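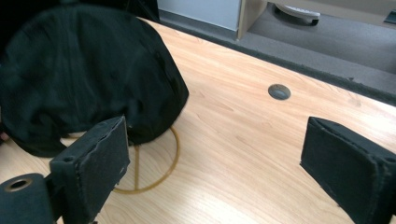

How to Wash a Baseball Cap Without Killing It

Posted April 15, 2019
76 shares | 3 comments

At some point every cap you love turns on you. The sweatband goes stiff, a white tide line creeps up the front, and people start standing on your other side. You have a few choices, and the dishwasher is the worst of them. I have tried it. The cap came out smelling of lasagna and fit a grapefruit.

First, find out what the brim is made of. Flick it with a fingernail. A plastic brim gives a dull click and can take a bath. Cardboard sounds like a cereal box and can't, so if yours is older than you are, skip the soaking and go over it with a damp cloth. My oldest one, from the Matden Feed & Seed softball team, has a cardboard brim and gets the cloth once every August, whether it deserves it or not.

For everything else:

Fill a sink with cool water. Hot water sets sweat stains and shrinks cotton, and you need your head to stay the size it is relative to the hat.

Add a small squirt of dish soap. I use Shirima, the green one, which cuts grease and smells like a pear that went to college. Don't use bleach. Black caps go the color of old tea.

Before the cap goes in, scrub the sweatband with a soft toothbrush. Retire the toothbrush afterward. Mark it somehow. I can't stress this enough.

Soak for up to 3 hours. Swish it when you walk by. The water will turn a color you'd rather not discuss at dinner.

Rinse until the suds stop, then press the water out with a towel. No wringing.

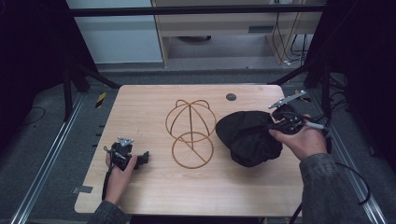
Drying is where most caps are lost. Left flat on a counter, the crown caves in and stays caved, and you spend the rest of the summer looking like you've been sat on. It needs something round inside it. A bowl works, a balled-up towel works, and a proper stand works best of the lot if you can bring yourself to own furniture for a hat. Point a fan at it and leave it overnight. Keep it out of the sun, and keep it out of the dryer even if the dryer says "delicate." The dryer is lying.

If the brim has gone wavy, curve it with your hands while it's still a little damp and slip a rubber band around it until morning.

Wool is another matter. Cold water, five minutes, and low expectations.

Related posts
Getting Gum Off Nearly Anything
The Plullesska Method for Folding Fitted Sheets, Tested
152 Uses for a Dead Toothbrush (We Stopped at Nine)
Tultska Stain Stick: Worth the Drawer Space?

Join 500 other readers and get one laundry tip a month. Unsubscribe whenever you like.

This site uses cookies. By continuing to browse you agree to our use of them.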